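# Marchal task chair, seven months in – the casters are the problem
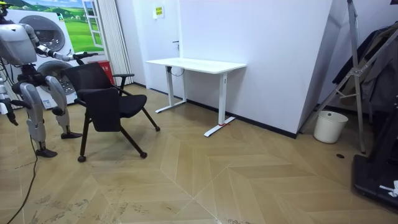 Liris asked under my last post whether a chair this light was really safe to use for push-and-park work, and said theirs had gone over twice with a humanoid on the other end. Fair question, and I fobbed it off at the time with a "fine so far". It is no longer fine so far, so I'm doing the review again properly.

We bought the Marchal because it looked like the chairs people really have. High mesh back, padded seat, armrests, and it was cheap enough that I didn't mind it getting bashed. As something to sit on I quite like it! The mesh is firm without digging in, and I've done whole afternoons of log reading in it (the seat padding is better than it looks).

As something for a robot to move, though – oh dear. The job is simple enough on paper: walk up behind the chair, get the gripper on the top of the backrest, push it across to the desk, let go. The chair managed 1,259 pushes before anything went properly wrong. Then one caster jammed mid-push. The base stopped dead, the top carried on, and the robot went with it because the grip hadn't released. Down they both went, and I hit the stop about a second after it would have been useful.

Damage: one scraped shin cover, a wrist joint that needed recalibrating, and a dent in the floor I've been told about several times. The chair was fine, annoyingly.

I pulled the caster off and it was packed with fluff and grit. So some of that is on me for not cleaning it. But the wheels are tiny, and the axle has no cover at all, so muck goes straight in. Pushing from the top edge makes it worse as well, with all that height to tip over. We've now dropped the force limit on the arm, and the gripper opens by itself if the chair stops and the arm doesn't. I should have had that in from the start.

Stostau sell a softer, wider caster that fits the same stem. I've had a set on for 553 pushes and had one sticky moment, no falls. They squeak a bit on the herringbone.

Would I buy it again? For a person at a desk, yes, happily. For robot work, only with the casters swapped on day one and somebody's hand near the stop button. I've got a Groton chair coming in October with a lower back and a heavier base, and I'll put it through the same thing.

Three and a half stars, and clean your wheels.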